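Chapter 4
Cotton and the Clothes We Wear

Before we get into fibers and yarns, go and find the oldest T-shirt you own and keep it next to you while you read (mine came from a street fair in Radomer, and I can't bring myself to part with it!). Cotton is such an everyday thing that we pull it on half asleep, and yet a shirt has usually been through a great many stages before it reaches the drawer.

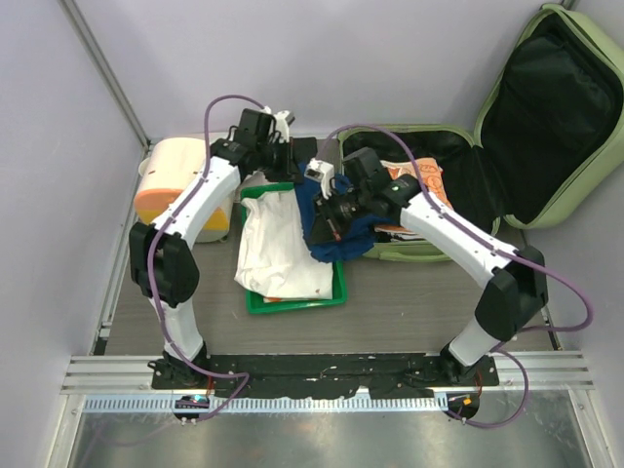 4.1 Knit or Woven?

Most T-shirts are knit, meaning the yarn is looped through itself, row after row, and those loops are what give the cloth its stretch. Woven cloth, like a bedsheet, has yarns crossing over and under, and it gives very little when you tug it.

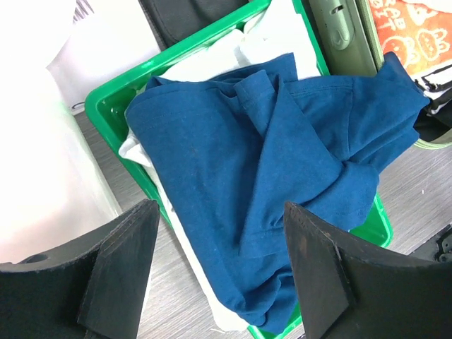 Figure 4.2 A blue cotton knit T-shirt in a green tray. Note the stitched hem.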